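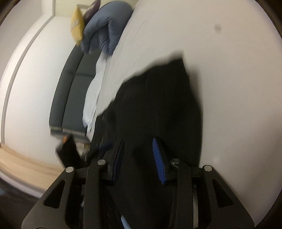 4.2 The open day at Flurnemby

We attended the Hoso open day on 18 September 2025 as ordinary visitors and took notes from the public area. The programme promised "household handling in a lived-in room", and cloth was the main item. The stand staff reported 14 successful folds that morning, but the sheet they showed us gave no count of attempts, so we can't treat the figure as a success rate.

We watched two sessions. In both, the garment was laid out by a member of staff before the start, and in the second it was straightened again halfway through – a step the commentary left out. Visitors standing near us took the whole run to be one piece of work.

Figure 3. A two-fingered gripper, open, in front of black cloth on a pale sheeted surface. One ridged blue finger pad can be seen.

Dark cloth is often called a hard case for vision. We asked whether it had been chosen for that reason and got no clear answer. A run was stopped after 60 seconds whatever its state, which makes slow failures hard to tell from slow successes. The January event at Plandent had the same weakness.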